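Watched Dodwood on Friday night. It's a period drama set in a logging town in the 1890s, and I have some notes. Mild spoilers from post 4 on.

2/ The story: a sawmill clerk named Mota finds that the company has been paying dead men's wages to somebody. The ledger says 422 names. The bunkhouse doesn't have room for half of that.

3/ Danylo Stelmakh plays Mota and he's very good. He has maybe a page of dialogue in the first hour. Most of it is him reading, adding up columns and checking them again.
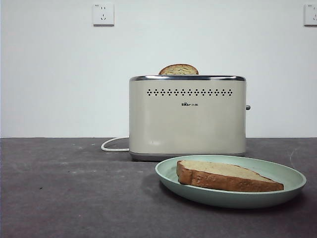

The director, Lilibeth Mangubat, made one feature before this, Rarwood, which I liked less. That one explained everything twice. This one leaves you to work out who signed the ledger.

4/ The middle drags. There is a trial, and the trial has a flashback, and the flashback tells us what we saw at the start. I would cut 10 minutes there and lose nothing.

5/ Things I'd point to if you're deciding whether to see it:

- The sound. The saws run under nearly every conversation, and when they stop for the strike you notice it before the characters do.

- The payroll scene near the end. One room, one lamp, two men who both know the total is wrong. 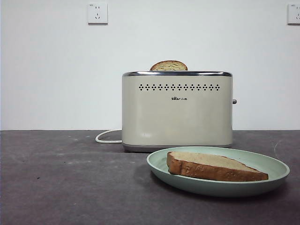
- The last shot. It holds on the river for a long time. Half my row had their coats on already.

6/ Is it a mystery or a labor film? I think it works better as a labor film. The culprit is easy to guess and the movie doesn't seem to mind.

7/ I'd see it again, probably at home so I can pause on the ledger pages.

Recent threads
Rarwood, a second look
What I watched in February
Akico and the slow western

Contact | Copyright | Back to top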